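Sunday, June 7, 2020

Club call again, almost two hours of it. Killberg wants us to believe that 30 clean runs in the simulator means we have a project. I have my doubts – the simulator has never had to deal with a sticky lid. Lachance spent most of the call on the name. I voted for none of them and was told that isn't a vote. We still have no plan for December, when it's supposed to work on a real table.

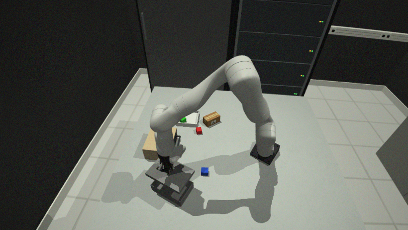

Entry and render: Océane Gauthier

Lid still over the box, cubes still to do. I'll rerun it tomorrow with the gripper slower and see if I believe it then.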